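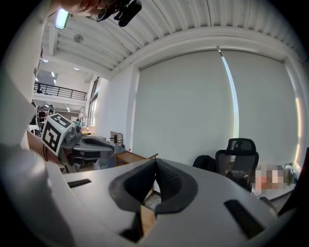

How do I stop a small piece of wood getting marked when I grip it?

Put something softer than the wood between it and whatever is holding it, and use less pressure than you think you need. Most dents in pine and other light woods come from bare metal jaws done up a turn too far.

For a bench vice, cut two pads from cork or thick felt and hold them on with double-sided tape. Leather works as well if you have an old belt, rough side towards the wood. Rubber grips best of all, but black rubber can leave a smear on pale timber, so try it on an offcut first and leave it overnight.

Thin strips bend before they slip. Lay the strip along a straight batten and clamp the two together. I use the Platwood battens, 300 mm long, and rub a candle down one face so that glue won't take to it.

Round pieces need a cradle. Saw a V along a scrap block, line it with felt and press the dowel into it from above. Check the V for sawdust every time – one hard crumb will print itself into the surface.

If you have already made a dent, don't sand it yet. Put a drop of water on it, wait 5 minutes, lay a damp cotton cloth over the top and touch it with the tip of a warm iron. Most shallow dents will lift. Let the wood dry fully, then sand lightly along the grain with 300 grit. This doesn't work where the fibres are cut, and it can lift veneer.

Glued joints should be left in the clamp until the squeezed-out bead has gone hard. In my garage in June that's a couple of hours, in winter the whole night. Wipe the pads before you put them away.

Rafferty Kincaid, Viltley

More in Workshop: Storing offcuts – Sharpening a block plane – Getting glue off a bench top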